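A success rate is only as good as the kitchen it came from

I finally read the Clavport write-up, the one that has been going around with the headline about a humanoid learning kitchen chores from 2,000 simulated episodes. I wanted to like it. The method is tidy: train in randomized rooms, test in rooms the policy has never met, report the average.

My trouble is with "never met." The 26 test kitchens come out of the same generator as the training ones, a tool called Narketti, so the drawers follow the same rules and so do the handles. New colors, same cabinet maker. I'd call that a re-shuffle – a useful one, but a re-shuffle.

Then there's hardware. The paper has nine real trials, all in one lab, squeezed into an appendix. 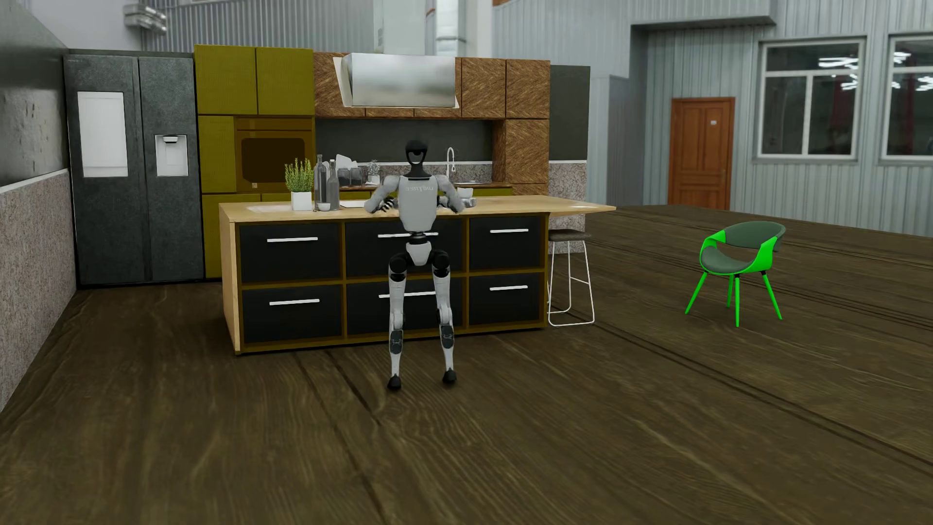

3 min read

Six drawers in an island, all with the same kind of horizontal handle, and a robot standing right up against them. I'd like to know what happens with a knob, or a drawer that sticks. The Lawal benchmark at least varies friction, and the authors cite it without running it.

I've asked for the per-kitchen numbers. If they hold up I'll say so in a new post.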